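Code 2076

Undness, quarter past eight. Rain. Parked on the wrong side and ran for it.

Wrist fault, the ticket said. Code 2076, intermittent, arm stops with the fridge door open. That was all of it. Grakbridge tickets never give you more than one line and the one line is usually the weather.

Mrs. Awasthi let me in and went straight back upstairs. Shoes off. Tools on the tiles. Ran the door routine first, then a slow turn of the room. 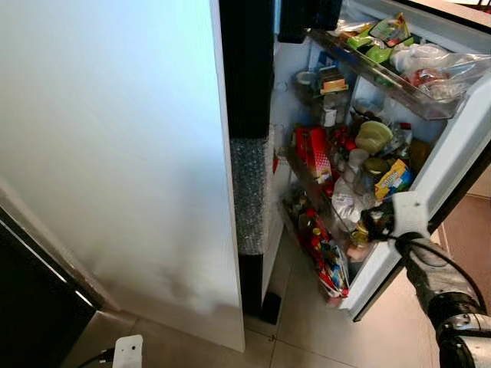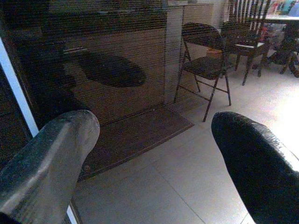
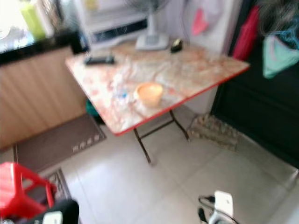 Selma Begović said on the phone that it was the cable, it was always the cable, and had I looked at the cable before I started taking covers off. She'd had three of these since October and in every one the loop at the wrist was too short or too long, and either way it pulled on the connector when the arm reached and rolled at the same time. Don't swap the board, she said. You'll want to swap the board.

I wanted to swap the board.

"It could be the encoder," I said.

"It could be. Look at the cable."

So. Power off, wait for the arm to sag onto the stand. You hold it under the elbow while it goes or it drops the last inch and you hear about it. Two clips off. Slid the loop through my fingers slow, the whole length, like feeling for a thorn. Nothing. Jacket fine. No kink.

Then the plug. Wiggled it. Solid.

"Plug's solid," I said.

"Wiggle it with the wrist turned."

Turned the wrist by hand, all the way to the stop. Wiggled. And there – a tick. Tiny. You felt it more than heard it. The latch was lifting off on one side every time the cable went tight. Come back to center and it sat down again, innocent as anything.

I didn't say anything for a bit.

"You found it," Selma said.

"Might of."

She laughed, and then I could hear her typing, she was already closing the ticket before I'd even fixed it. I told her to leave it open. She said she had eleven more like me. Click.

New latch out of the little bag. The bag holds 1000, some office order gone wrong, I've been carrying them since I started and I'll retire with most of them. Seated it. Gave the loop another finger of slack, clipped it, turned the wrist, gave it a bit more. Turned it again. No tick. Marked the clip position with the paint pen so the next person doesn't undo it being helpful.

Cleaned the fingertips while I was down there. Nobody had in a while. Checked they closed square. They did, near enough, I shimmed the one side and they did better.

Power on. The arm came up out of its sag and did the little shiver at the shoulder that I have never liked. Home. Calibrate. Green.

Load test, 800 grams, out and hold. Fine. Out and roll. Fine. Out, roll, pull – the bad one – and I had my hand over the stop the whole time and my teeth together. Fine.

Ran it forty more times. Sat on the floor with my back against the wall and watched the log go by and ate half a sandwich. Somwhere around thirty I quit watching.

Mrs. Awasthi came down in her coat.

"Is it broken?"

"It was a clip," I said.

"A clip." She looked at the arm, then at my socks, one of which had a hole. "They told me on the telephone two weeks for a part."

"It was a different part."

She thought about that. Buttoned the coat. She wanted to know if she could leave it running while she was at her sister's and I said yes, and then I said maybe the first hour stay near it, and then I said I could stay the first hour.

I had another call at ten. I texted Selma to push it. She wrote back one letter, K, and then a minute later: was it the cable

I put the phone on the floor and started the door routine again.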